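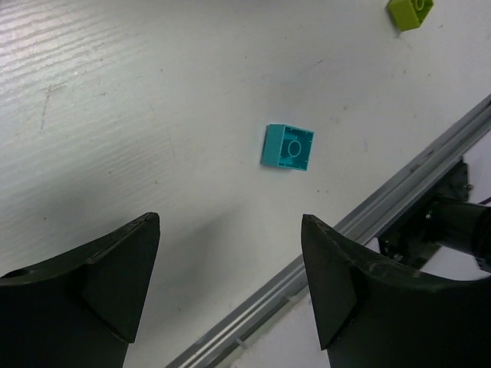 Two-by-two toy brick with its hollow underside facing up.

Interlocking toy brick

Last updated Sep 8, 2022

An interlocking toy brick is a small molded block that joins to others of the same system by friction between raised studs on its top face and the walls or tubes of its underside. Bricks are sized by the number of studs in each direction, so that a two-by-two brick has four studs in a square and a two-by-four has eight. The term is normally limited to blocks that hold together without glue, pins or magnets. Plain stacking blocks, which depend on gravity, are treated separately.

Construction

Most bricks are hollow and open at the bottom. The outer walls are of nearly constant thickness, which lets the part cool evenly and limits sink marks on the visible faces. In early designs the studs of the lower brick were gripped by the outer walls alone. This allowed bricks to be joined only in a few positions, and the grip weakened as the walls spread with use. Later designs added tubes or ribs inside the cavity. A stud pressed into such a brick touches both the wall and the tube, and the joint resists sideways movement as well as lifting.

The holding force of a joint is known as clutch. It depends on the interference between stud and cavity, the stiffness of the plastic and the finish of the contact surfaces. Too little clutch produces models that fall apart under their own weight; too much makes them hard for children to separate. Clutch usually falls over repeated assembly, with most of the loss in the early cycles.

Materials

Acrylonitrile butadiene styrene (ABS) is the usual material for opaque bricks. It is stiff, takes color well and shrinks little on cooling. Transparent bricks are commonly molded from polycarbonate or a clear grade of ABS. Cellulose acetate was used in some older lines but tends to warp with age, and bricks made from it often no longer fit newer parts. Large bricks for small children may be made of polyethylene, which is softer and has a looser fit.

Manufacture

Bricks are made by injection molding. Dried pellets are melted, forced into a steel mold and held under pressure while the part sets. At the Elosano works in Puvolby, ABS was run at a melt temperature of 260 °C. The gate mark, where plastic enters the mold, is generally placed on a stud or inside the cavity.

Molds wear at the stud edges first. Makers check sample parts with gauges and retire a mold when the interference drifts out of range. A worn mold can still turn out bricks that look correct, and mixed batches are a frequent cause of uneven clutch within one set.

Regional systems

Before stud spacing settled into a small number of common sizes, many makers used dimensions of their own. The Ruotsalainen system used rectangular studs and could be joined in one direction only. Its final catalog listed 294 parts, among them 76 roof and window pieces. Elosano bricks had round studs on a slightly wider spacing, and the largest boxed set contained 678 pieces. The Lernness system, intended for schools, kept to plain bricks in five colors and was sold in bulk by weight. None of the three is compatible with the others.

Sorting and storage

Loose bricks are sorted by shape, by color or by a mix of the two. Sorting by shape is generally preferred for large collections, as a part of a given color is easier to find among others of its own shape than a given shape is among parts of one color. Small elements are kept in trays or divided boxes and common bricks in deeper bins. 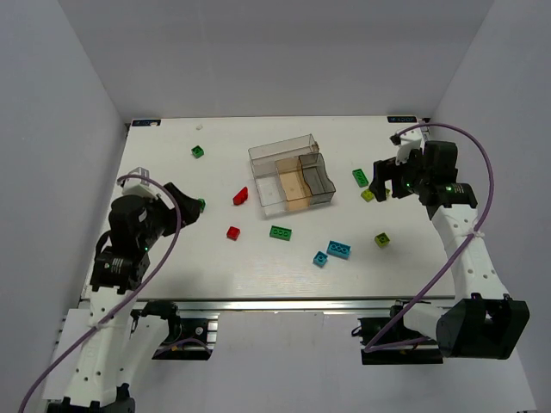

Long exposure to sunlight yellows white and light gray ABS and can make it brittle. Collectors therefore store bricks in closed cabinets or away from windows. Bricks are washed in lukewarm water with mild detergent and dried in air. Hot water and heated drying can distort thin walls and reduce clutch. Yellowed parts are sometimes treated with dilute hydrogen peroxide under light, although the color may return.

Safety

Small bricks are a choking hazard for young children and are labeled accordingly in most markets. Pigments containing cadmium occur in some older red and yellow bricks.

See also: Construction set; Injection molding; Stacking block

Categories: Construction toys | Molded plastic products | Toy collecting

Contact the editors | Copyright and reuse | Back to top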